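Swimming again, week three

I went back to the pool in January after a long break, and I said I would write down how it was going so I would have something to look at later. Three weeks in, I have been 11 times. I planned on 12. The one I skipped was a Thursday evening session when I got home from work, sat down on the couch with my coat on and stayed there.

My pool is the one on Visser Street. It's a 25-yard pool with six lanes, and before 7 a.m. two of them are marked slow. I started in the slow lanes and I'm still in them. The first morning I swam 400 yards total and had to hang on the wall after every length. My arms were fine. It was my breathing that went, the same as when I first learned freestyle as an adult. I was holding my breath with my face in the water and then trying to get all the air out and in again during the turn of the head. There isn't time for both.

Ngọc Giáp, who coaches the Saturday group, watched me do a couple of lengths and told me to hum underwater. I felt silly, but you can't hum and hold your breath at once, so the air goes out. By the end of that session I could do four lengths before stopping. I don't hum anymore, but I go back to it for a length or two whenever I feel myself getting tight in the chest.

The current plan looks like this. Monday is easy, just lengths with as much rest as I want. Midweek I do a set of 50s, resting 20 seconds between them. Saturday is the group, where we do whatever is on the whiteboard, and that's always harder than what I would pick. Last Saturday it was a ladder up to 200 and back down. I lost count on the way down and probably swam an extra 50. I'm taking credit for it.

Gear, for anyone who asks. I bought new goggles, the Prikora ones with the soft gasket, and they leaked on the left side until I shortened the strap by two notches. Since then no trouble. I also have a kickboard that I dislike. My ankles are stiff from years of running and with a board in my hands I barely move. A man in the next lane who must be in his seventies went by me twice in one length. I've been sitting on my heels for a few minutes at night to loosen them up, and I can't tell yet if it helps.

My left shoulder was sore after the second week. I took 5 days off from anything with paddles and it settled down. I think I was crossing over in front when I got tired, so now I try to put my hand in wider than feels right. 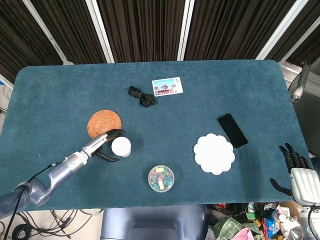
The other thing is food. I can't eat before a 6 a.m. swim, and by 9 I'm hungry enough to eat my lunch at my desk. I've tried half a banana in the car and that sat all right. Next I'm going to try toast a bit earlier, though it means getting up at 5:15 and I'm not sure I want toast that much.

There's an open water swim at Votovden Lake in the summer with a one-mile option. I haven't signed up. The entry fee is $40 until spring and then it goes up, so I have a while to decide. I'd want to be doing a mile in the pool without stopping first, and right now my longest straight swim is 300 yards. I'll try for 400 on Monday if the slow lane isn't crowded.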